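# Chapter 17: Washing and Storing Fruit

Most fruit reaches the kitchen with some dirt on it. In this chapter you will learn how to sort, wash and store firm fruit such as apples and pears — soft berries are covered in Chapter 20.

Start with a clean basin and a clear stretch of counter. Set aside any piece with broken skin. Handle the rest one at a time, since a bruise made today becomes a brown spot in a few days.
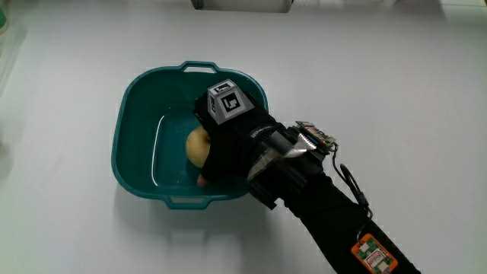

**Should fruit be washed before it goes into storage?** Wash it just before you eat it. Water left on the skin helps mold grow, so fruit that has been washed early must be dried well before it is put away.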